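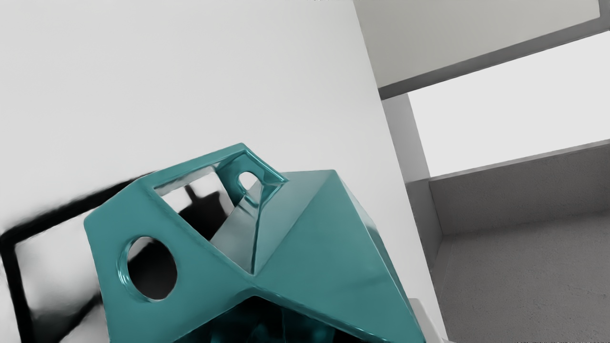
Gloss level on paint tins, a thread. Sheen is measured as light bounced off a surface at a set angle, normally 60 degrees for ordinary trim paint. The number says how much light comes back in the mirror direction. It says very little about colour, but it changes how colour reads. Look at a shiny teal thing with flat panels: the folded edges go bright white, and the recessed planes drop to a darker teal. One colour, several apparent ones. Your panelled door will do the same under a hall light.

The names on the tin (matt, low sheen, satin, semi-gloss, gloss) are not fixed between makers. Zelard satin and Brunner satin are different products. I put both on primed offcuts side by side and the Brunner is plainly shinier. If you are matching existing trim, ask for the gloss reading off the data sheet and ignore the name.

Gloss shows faults. Any dip or ridge in the filler bends the reflection, and the eye picks up a bent reflection far sooner than it picks up the dip. A wall that looks fine in matt can look terrible in semi-gloss. Check with a torch held flat to the surface before the first coat goes on, and mark what you find in pencil.

Sanding: 180 grit over the filler, 240 between coats. Coarser scratches telegraph through a full gloss. Wipe down with a damp cloth, let it dry, then go round the edges again by hand. Edges always get missed and they catch the most light.
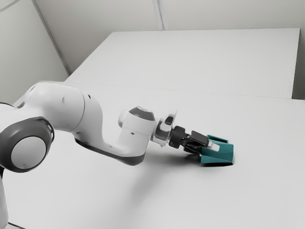 Paint and finishes

On to the hall doors at Berness. There are 11 of them, four-panel, all repainted in April by Lertchai Wiriya and me. Spec was three coats of water-based semi-gloss over a bonding primer. Old oil gloss underneath, so the primer was not optional.

Order of work on a four-panel door: mouldings, panels, centre stiles, cross rails, outer stiles, edges. Keep a wet edge. Water-based paint gives you very little time in a warm room, so close the windows on the sunny side and do one door at a time.

Ismail Tawfik asked about spraying. Spraying gives a more even film and a higher reading from the same tin. Brushing leaves fine ridges that scatter some of the light, so it looks a bit softer. For old timber doors I prefer the brush. For flat cupboard fronts, spray.

Gloss drops as the film cures. A door read on day one will be shinier than the same door a month later. Take your reading after the curing period on the sheet, at three spots per face, and write down where. Fingerprints lower it too — clean first.

Dark colours: same reading, more obvious shine. There is less diffuse light coming back from a dark coat, so the highlights stand out. If a deep blue-green looks too hard in semi-gloss, go down one level before you change the colour.

Ehsan Kazemi wants to know if Skikora trim paint can be touched up. In matt, yes. In gloss, no, the patch flashes. Repaint to the nearest joint or corner.

Posted Jul 6, 2018. Data sheet questions in the replies please, I'll get to them tonight.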